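# Changer les boutons d'un meuble repeint : 4 trous à reboucher ou pas ?

**mtl_renov**
Bonjour à tous. J'ai une commode achetée en août, un modèle Lomard des années 80, que je suis en train de repeindre. Les poignées d'origine étaient des coquilles en laiton avec deux vis. Je voudrais passer à des boutons à une seule vis. Est-ce que je rebouche tout et je reperce au centre, ou est-ce que je garde un des trous existants ? Les façades sont en pin massif, 18 mm.

**Pillholm**
Tu rebouches tout. Un bouton décentré, ça se voit dès qu'on entre dans la pièce. Pâte à bois en deux passes, ponçage au grain 120 puis 180, et tu reperces au milieu avec un gabarit en carton.

**gaelle.b**
Pas d'accord pour la pâte à bois. Sur du pin, elle se rétracte et on voit un creux au bout de quelques mois, surtout sous une peinture satinée. Je mets des tourillons collés, arasés au ciseau. C'est plus long mais on n'y revient pas.

**Pillholm**
J'en ai fait 12 à la pâte chez ma mère, rien n'a bougé. Il faut laisser sécher entre les deux passes, c'est tout.

**mtl_renov**
Merci. Je partirais plutôt sur les tourillons alors, j'ai une boîte de 6 mm qui traîne. Pour la forme, j'hésite encore. J'aime bien les boutons blancs avec un col étroit entre deux disques, à bord facetté.

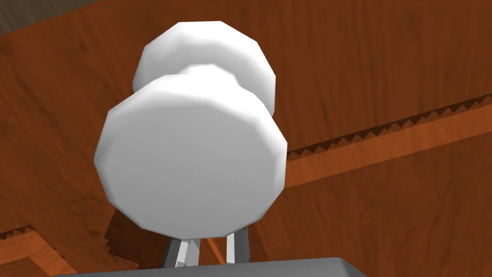
Darnell Begay trouve qu'un col étroit oblige à pincer le bouton du bout des doigts, et que sur un tiroir lourd on finit par tirer de travers. Il conseille de mettre deux boutons par tiroir au-delà de 60 cm de large.

**gaelle.b**
Deux boutons, oui, si les coulisses sont en bois. Sur des coulisses à billes, un seul suffit largement. Les tiens sont sur quoi ?

**mtl_renov**
Bois sur bois, avec un peu de jeu. Les tiroirs font 52 cm de large. Je les ai frottés à la paraffine et ça coulisse mieux, sauf celui du bas.

**haddad_menuiserie**
À cette largeur, un bouton au centre, pas plus. Pour celui du bas, regarde si le fond ne frotte pas sur la traverse avant d'insister avec la paraffine. Et attention aux vis : celles fournies font souvent 25 mm, c'est court avec une rondelle derrière 18 mm de pin.

**Pillholm**
La rondelle ne sert à rien sur du massif.

**haddad_menuiserie**
Sur du pin, la tête de vis s'enfonce à force de tirer. Je continue à en mettre – chacun fait comme il veut.

**mtl_renov**
Noté. Dernière question : je perce avant ou après la peinture ?

**gaelle.b**
Avant, puis tu repasses le foret à la main une fois la peinture sèche. Chez Sivero ils vendent des vis M4 en 30 mm à l'unité, si les tiennes sont trop courtes.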